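Dilau playtest group, minutes of the February meeting

I'm doing the minutes again as Jagadeesh has done the last two and says his typing hand has gone on strike. Sorry in advance, I wander a bit.

Started at 7.15pm. Apologies from Iyengar, who's away till March.

Last month's minutes: fine, apart from me calling the second boss the Toll Keeper when it's the Tide Keeper. Fixed on the site now.

The console build
Polyxeni Gkikas has heard back from Flusteck, who are doing the port of Dilau for us, and the news is mostly good. The menus work with a pad at last! Loading the harbour level still takes 23 seconds, and we all agreed that's too long when you die there as often as I do. Flusteck think they can get it down by splitting the market off into its own chunk. Polyxeni will ask them for a date, and a proper one this time, please.

We had a long natter about whether co-op should be in at launch. Jagadeesh Kotian wants it in from day one, I'd rather wait and have it working (I still have bad dreams about the ladder bug). We voted and it's staying in for now, with 4 players as the limit. I said I'd stop moaning about it and I nearly have.

Bug list
We're up to 1049 reports since the open test began, though a good chunk of those are the same floating lantern. Jagadeesh is going to merge the repeats before he sends the next batch over. If you're reporting something, do put your build number in the title, it saves him opening every single one.

The fishing game
Fisport, the little fishing contest tucked away behind the lighthouse, is much too easy now. I won it with the starter rod, and I'm hopeless. Polyxeni reckons the bite timer got doubled by mistake in the last patch, so that's going back to how it was.
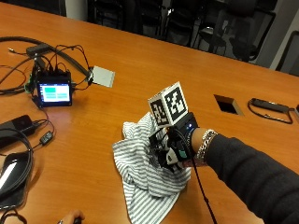

We also talked about whether Fisport should give you anything besides coins. I'd love a hat. The hat had lots of support, so I'm writing it down here where it can't be forgotten.

Any other business
The forum needs a spoiler tag for the ending, and I'll set one up before the weekend. Jagadeesh asked for a later start next time because of his trains, so we'll try 7.45pm.

To do
Polyxeni: date from Flusteck, bite timer.
Jagadeesh: merge the lantern reports.
Me: spoiler tag, hat sketches.

Finished at 9.05pm. Next one's in March, same place.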